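How to Find Out If a Robot Arm Can Clear Your Table Yet

Every few months someone emails me a video of a robot tidying a kitchen and asks if they should get one. My answer is to test it yourself, on your own table with your own dishes, because those videos are filmed with dishes somebody picked out very carefully. I've been running chore tests on tabletop arms for a while now (3,178 logged attempts, and yes, I log every single one), and this is the routine I'd use if I were starting over.

You'll need an arm with a two-jaw gripper, some way to teach it or steer it, a table that doesn't wobble, and a notebook. I use a Mandix arm with the Hosura control software. Pretty much anything with a decent reach will do.

Step 1: Pick one chore and write it down as a sentence

"Clear the table" is way too big. Mine says: pick up the bowl, carry it to the tub, let go without dropping it. If you can't tell from your own sentence whether a try passed or failed, keep trimming it. I spent a whole April arguing with myself over whether a bowl that landed upside down in the tub counted. (It doesn't.)

Step 2: Start with the thing you'd really have to pick up

Foam blocks are fun and they'll teach you nothing about breakfast. Use a real bowl, ideally a slightly awkward one. Kids' tableware is great for this! A round bowl with feet and little bits sticking out gives the gripper all sorts of chances to grab the wrong part, and smooth plastic likes to slide. Decide before you start where you want the jaws to go. I go for the rim, one jaw inside and one outside, and I write "rim" at the top of the page so I can't change my mind later.

Step 3: Look at the table from the gripper's height

Please don't skip this one. Get your eyes down near the tabletop, or pull up the wrist view if you have one, and look for glare, cable holes and busy wood grain. From a chair you barely notice any of it. Down low, a shiny patch can be brighter than the bowl you're after, and dark grain can look a lot like an edge.
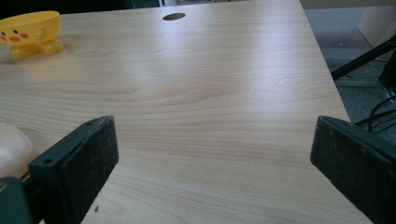
Thodoris Stefanou wrote in to say that I'm too hard on glare and too easy on everything else: in his tests the lighting cost him a few grabs, but moving the bowl a hand's width from where he'd taught it cost him nearly all of them. He'd put the position test first and worry about the windows afterward.

Fair point, and I've moved it up the list.

Step 4: Move the bowl

Do a set of tries with the bowl in its home spot, then shift it left, right, closer, farther. Turn it, too. Keep a separate page for each spot. My own best run was 617 tries from the home spot with hardly a miss, and I was feeling very pleased with myself until I rotated the bowl a quarter turn and watched the jaws close on air.

Step 5: Add one neighbor

Put one other thing next to the bowl and run the whole set again. Bumping the neighbor counts as a fail, even if the bowl makes it to the tub. You'd be annoyed if a dinner guest did it.

Step 6: Time it, with the resets

Start the clock when you say go and stop it when the arm is ready for the next dish. Include the times you had to get up and help. I need three helps on a bad evening to lose any advantage over just doing the dishes myself.

So can it do the chore? For one bowl, in one place, on a table I've fussed over, I'd say yes. For the table after my family has eaten, no, I still clear that by hand. If you try this with a Puneo gripper, send me your pages, I'd love to see how the softer setting does on rims.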